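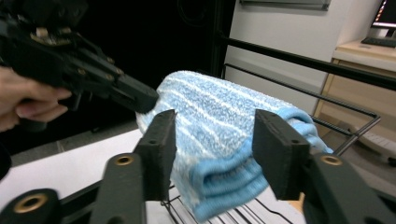

The Case Against the Perfect Fold

Print
E-mail

By Irina Cârstea

My sister-in-law Ema gave me a book about folding. It is 361 pages long. I mention the length because I read the whole thing, over most of October, and I would like some credit for it before I start complaining.

The book's position is that towels should be folded in thirds, lengthwise, then in half, then in thirds again, so that the folded edge faces out and no hem can be seen. There is a chapter on why the hem must not be seen. I read it twice and I still can't say what harm comes to a person who sees a hem. The author calls an exposed edge "visual noise." I have two children and a dryer with a bad bearing, and I know what noise is.

I am not against folding. I fold. A towel in a heap takes up more room than a towel that has been folded, and it comes out of the heap with a crease in some odd place and a sock attached. Folding saves space, and I accept that. What I doubt is the rest of it, the part where the fold is supposed to say something about the person who made it.

Take an ordinary striped terry towel. Fold it quickly and you get a thick, rounded bundle, fat in the middle and drooping a little at one end, with the layers showing on one side and the hem running around them. I have dozens of folds like that in my house right now. Every one of them would fail the test on page 70, which asks you to set the towel on its edge and see whether it stands. Mine lie down. They have been lying down for years and they still dry people.

Terry cloth is the wrong material for all this fuss anyway. It is made of loops. The loops are there to soak up water, and they do it by being fluffy and uneven, and a stack of fluffy, uneven things is never going to have corners like a stack of envelopes. You can press it flat with your forearm, as the book suggests, and it will look flat until you take your arm away. The towels in store displays that hold a sharp edge are often the ones that push water around on your back.

Then there is the shelf. The book wants solid shelves, lined. I keep our towels on a wire rack, and I would keep them there even if someone offered me the other kind. Air gets in from underneath. If a towel went up a bit damp (it happens, the dryer again) it has some chance of finishing the job by itself. On our old closed shelves the bottom towel always had a smell. I will grant the other side one thing, which is that wire can leave faint lines on the underside of whatever has been sitting on it longest. I have decided I can live with faint lines on the underside of a towel.

I did try the method, to be fair to Ema, who meant well and who folds beautifully. For 4 weeks I did thirds, half, thirds. The pile looked very good in the evening. By morning somebody had pulled one from the middle, as people in a hurry do, and the ones above had slid over and opened up. I refolded them. The next morning it was the same. I began to be short with my family over towels, and I noticed I was hiding the nice ones so they would stay nice, and drying my own hands on my jeans.

What bothers me most is where the advice ends up, which is in a shopping cart. The last section of the book recommends the Pitberg shelf divider and a Kakeck folding board, a hinged thing you lay the towel on and flap shut. Our neighbor Mrs. Vasiliu owns one. She told me it works well on T-shirts and that with bath towels she has to lean on it. A method that needs a board, a divider and a grown woman's full weight has wandered some distance from putting the laundry away.

People will say it takes only a few extra seconds for each towel. They always say that, about everything: the drawers, the spice jars, the cords. The seconds come out of the same evening, and mine are mostly spoken for.

So I have gone back to my own way. Half, half again, then over once more if it will go. The stripes end up running at a slant because I don't line up the corners. Sometimes the hem faces out and sometimes it faces the wall. I put the fresh ones at the bottom of the pile when I remember, so the same two don't get used to death, and that is the only rule I have found worth keeping.

Ema was here last week and washed her hands, and took a towel from the rack, and dried them. She did refold it afterward. I left it the way she put it, and my son had it on the floor by supper.

Print
E-mail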